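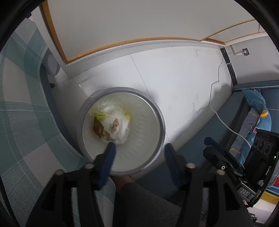 Household Tips > Paper and Keepsakes

Sorting a box of old family papers at home

Most family papers come down in whatever box was handy. The last one I worked through came from a house in Duvville and held 247 items, from land receipts to funeral cards. It took four evenings at the kitchen table.

Clear the table and wipe it down, then let it dry completely. Keep coffee and water in another room. Wash your hands and skip the lotion. Cotton gloves catch on brittle edges, so clean bare hands are better for paper. Save the gloves for photographs and negatives.

Take out rubber bands, paper clips and pins first. If a clip has rusted to the page, slide a strip of thin plastic under each side before you lift it. Leave staples alone if the paper starts to tear.

Don't throw out envelopes until you have read both sides. A postmark may be the only clue to where someone was living. One plain envelope in the Duvville box was stamped Ledesma, and that settled which branch of the family had gone there.

Unfold letters slowly and store them flat. A sheet that won't open should be left overnight in a room that isn't too dry, then tried again. Never iron it.

Tape is the worst thing you can put on old paper. Torn pieces can go together in a clear polyester sleeve, lined up as they belong.

Write on the folder and not on the document. If you must mark the back of something, use a soft pencil and press lightly. I number folders by household, then by decade – Nukley 34 is the folder that comes after Nukley 33, and no other system has lasted with me.

Newspaper clippings turn everything near them brown. Photocopy them onto acid-free paper and keep the originals in their own folder. The Utthorpe obituaries had already stained two marriage certificates when I got to them.

A letter-size document box holds up to 200 sheets in folders. Fill any empty space with crumpled acid-free tissue so the folders don't slump. Keep the box on a closet shelf in the main part of the house, away from outside walls. Attics and basements are hard on paper – check any box that has been in one for silverfish before you bring it near the rest.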